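Ruvcombe Residents' Forum
Board: Shared Facilities
Topic: Proposed change to evening booking of the craft room

Posted by ruvcombe_facilities
Members are advised that the evening booking period for the craft room will be reduced from three hours to two, effective from August. The change responds to a waiting list that now stands at 113 households. Deposits remain at 100 per season and existing bookings will be honored until the end of July. Comments are invited in this thread and will be considered before the schedule is printed.

Posted by plainweave
I wish to register an objection. Two hours is not enough for any group that must set up and put away its own materials. Our sewing group spends 25 minutes on each end of a session, which would leave little more than an hour of work. I would ask that set-up time be excluded from the booked period, as is the practice at the Dremuvholm hall.

Posted by north_stair
The Dremuvholm hall has two rooms and a paid attendant. The comparison is not a fair one. I have been on the waiting list since last winter and I support the proposal as written.
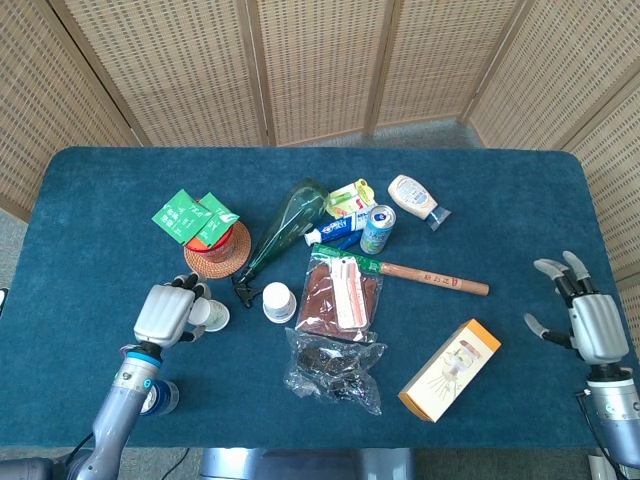 I would add that the groups holding the seven o'clock period have held it for years. A fixed right to an hour was never part of the house rules, and the rules should be read as they stand.

Posted by plainweave
The house rules also state that renewal is given to groups in good standing. We have paid every deposit on time and have left the room clean. I do not think it is reasonable to describe that as a fixed right.

Posted by ledger_and_lamp
May I ask how the figure of 113 was reached? The list posted by the mail room in spring included several households that have since moved out. If those entries were removed, the pressure on evening periods may prove smaller than stated.

Posted by ruvcombe_facilities
The list was checked against the current register of 986 households before the notice was issued. Entries for former residents were removed at that time. The question of set-up time is noted - a grace period of ten minutes before each booking is under review.

Posted by north_stair
Ten minutes is acceptable to me, provided it is not taken from the group before.

Posted by plainweave
It is an improvement, but I maintain the objection. Please record it with the others.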